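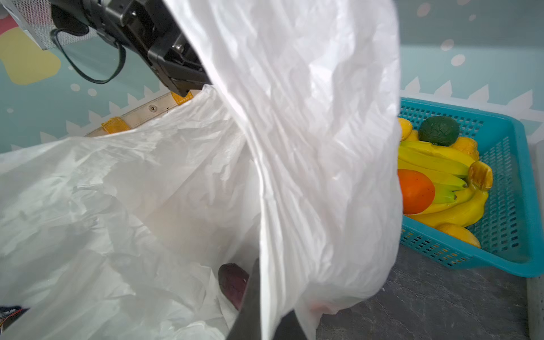 Listening on a Budget

By Nurhan Baysal
08/02/2020

Two hours up a gravel road, no phone signal for the last stretch. Then the dish. Smaller than you expect. White paint gone chalky, a bird's nest in the support legs.

Jurenen was built to track weather satellites. It sat idle for 16 years. Now it times pulsars, the spinning leftovers of dead stars, and it does it with a staff of three and a kitchen that doubles as the control room.
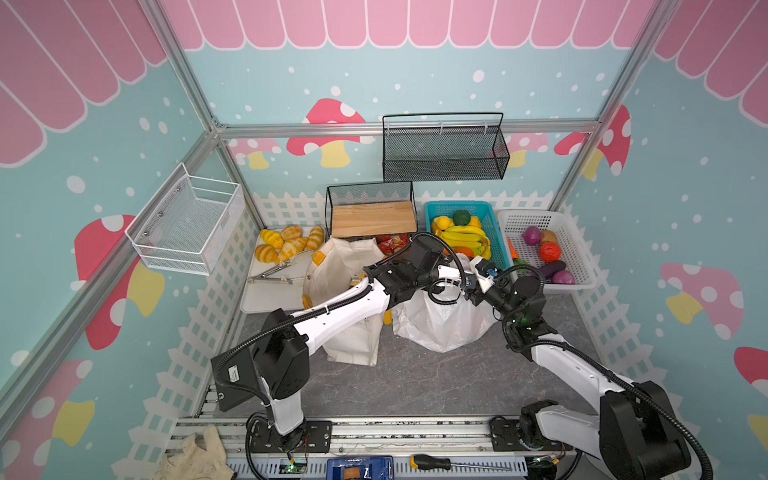

The night I visit they're after Amegashie, a survey field low in the south. It clears the ridge for 72 minutes and then it's gone. Everyone eats early. The receiver has been cooling since lunch and the wind is up, so there's talk of stowing the dish. They don't.

First pulses come in faint. A ragged line on a old monitor, then a cleaner one once the software folds the signal on itself. Somebody turns the radio down.
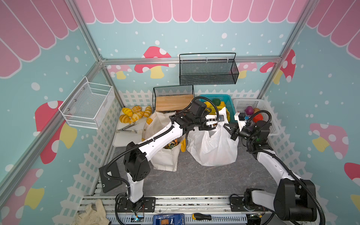 The long baseline

One dish can only do so much. Since December, Jurenen has been paired with Anamen, a second station 3,370 kilometers east. Both record the same source, both stamp the data with an atomic clock, and the disks go by mail to be matched up. By mail! The line up here is too slow for anything else.

The first try found nothing. Clock offset, entered with the wrong sign. The second gave clean fringes, and the printout is taped over the sink.
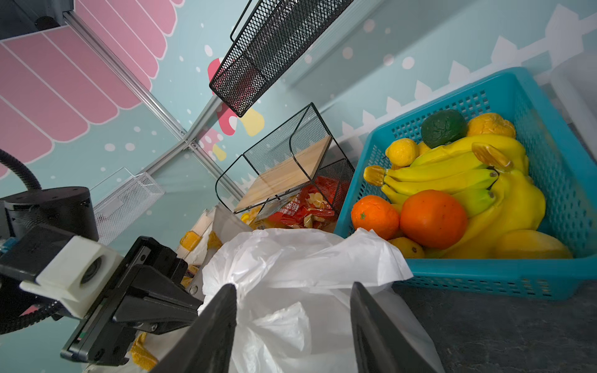 What comes next

A new receiver, called Stikton, is due on the mountain before the snow. Wider band, less noise, and it needs a bigger cooler then the shed can hold. So the shed comes down first. The concrete is already poured and the crane is booked, weather permitting.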